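Lallanix Cell Practice Kit, reviewed after one term of use

The Lallanix kit is a binder and a set of cards for people who run a robot arm at a bench. It covers rules: who may be near the arm, what gets checked before a run, how a bin should be set up, and what gets written down. There is no hardware in the box apart from a pad of tags and 3 dry-erase boards. We paid for the small-shop version and used it from the start of term until November in the teaching lab at Neltholm.

I'll start with the cards, as they get the most use. The pre-run card has the operator check cable slack, the stop button, the bin and the floor, in that order, and then initial the board. It takes less time than reading the card out loud. Sunita Nakamura ran the lab before I did and had her own one-page list on the wall. The Lallanix card asks for nearly the same things, but the type is bigger and the wording is better. "Walk the cable with your eyes from wrist to base" is a line students remember.

The bin picking section is the strongest part of the binder. It says to fix the bin so that it can't creep, to mix hard and soft items in a test set, and to include at least one shiny item and one clear item. It also says to leave items lying as they fall. We had been lining ours up, and our pick numbers were better than they should have been. Under the new rule a test is 40 picks with no tidying between them.
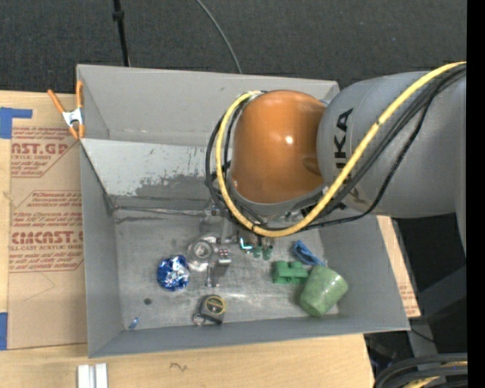
A mixed set in the bin: foil, a clear container, a tape measure, a cup on its side and a blue cloth.

The section on cables is thinner. It tells you to keep floor cables out of the walkway and gives a diagram for a cell with a fence. For an open bench it has a single paragraph, and that paragraph sends you back to the diagram. Clyde Abernathy wrote to the company and got a polite reply saying open benches would be covered in the next edition.

The speed page also needs work. It has a table for setting a reduced speed during setup, with a blank column for your own limits, but it doesn't explain how to arrive at them. A new lab will need its arm's manual and someone who has done a risk assessment. The binder does say this, in small print on the inside cover. It belongs on page one.

The log sheets are good. Each has room for the program name, the operator, the item set and any stops. Tobias Pruitt put ours into a spreadsheet, and we now have 1000 picks on record that can be compared with each other. The paper pad holds enough lines for 2000, so one pad will last us the school year.

Two small complaints. The binder rings don't close flush, and the tags smear if you use the marker that comes with them. A ballpoint pen works fine.

I also looked at the Charpentier handbook. It is longer and better on fences and gates, and I'd choose it for a factory floor. For a bench with one arm and a changing group of students, I'd buy Lallanix again.

Rating: 4 out of 5. Refill cards and log pads are sold separately.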